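19/07/2026
By Aoun

Chaminda Seneviratne is talking about stars before I've got my coat off. Two of them, one red and one green, and why his software used to treat them as the same thing.

"It knew what a star was and it knew what red was," he says, pulling a second chair up to his screen. "What it couldn't do was keep hold of both while the arm was moving. You'd ask for the green star, it would set off towards the green star, and then the red one would loom up in the camera and it would sort of forget. I loved that bug. I learnt more from that bug than from anything else we did last year."

Seneviratne writes the planning side of Jurnlow, a set of open tools for telling a robot arm what to do in plain sentences. He works on it in Studcombe with a small group, and if you give him the chance he'll open every file and show you round. I gave him the chance. We were there for three hours.

The basic idea is easy enough to follow. You type something like "put the blue cube next to the green cylinder". One part of the code, which they call Nalluseck, looks at the camera picture and makes a list of what's there: shape, colour, where it is, and how sure it is about each of those. A second part takes that list and your sentence and works out a path. A third part moves the arm and keeps checking whether the list is still true.

"The third part is the one I'd talk about all day," he says. "Perception people hand you a list and go home! But the list goes stale the second you nudge something. So we ask again, and again, all the way through the move."

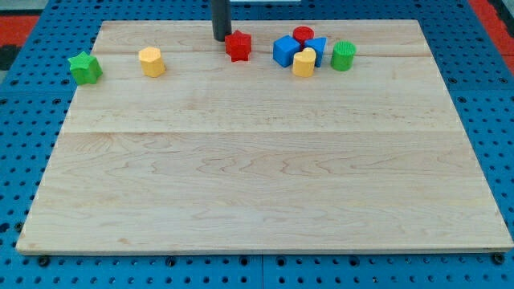 Shape-sorter blocks on the maple board, with the end of the arm by the red star.

The blocks are a good test, he explains, partly for how plain they look. A cylinder and a hexagonal prism can be hard to tell apart from a low angle. A heart seen side-on is a lump. Put a few blocks close together and one will hide part of another, and then the software has to decide whether a bit of red peeping out from the back is a cylinder, a star or something it hasn't met.

"Early on it would just guess," he says. "Very confident, very wrong. Now it's allowed to say 'I don't know, let me look from over there', and the planner treats having a look as a proper move, the same as picking something up. It costs time, so it has to be worth it."

Getting that cost right took ages. Set it too low and the arm wandered about peering at everything like a visitor in a museum. Set it too high and it was back to guessing. Seneviratne ended up writing a replay tool, so that he could run any old session again with a different setting and see where the two versions parted company. There are 741 sessions saved in it now, and he knows a worrying number of them by heart.

He plays me one of his favourites. On the screen a thin line shows the path the planner wants, and it keeps bending as the list of blocks gets updated. At one point the line curls right round a cluster, stops, and comes in from the other side. He laughs out loud, though he must have seen it dozens of times.

"Look at that. I didn't write 'go round the back'. I wrote what a bump costs and what a look costs, and it found that by itself."

I ask what still goes wrong. Plenty, he says cheerfully. Words such as "near" and "behind" are a headache, as they depend on where the person typing imagines they're standing. Shiny tops can throw the colour reading off. And the planner is slow when there's a lot to choose from, which he hopes to sort out before the next release in October.

Then he finds another session he wants me to see, and the chair gets pulled in again.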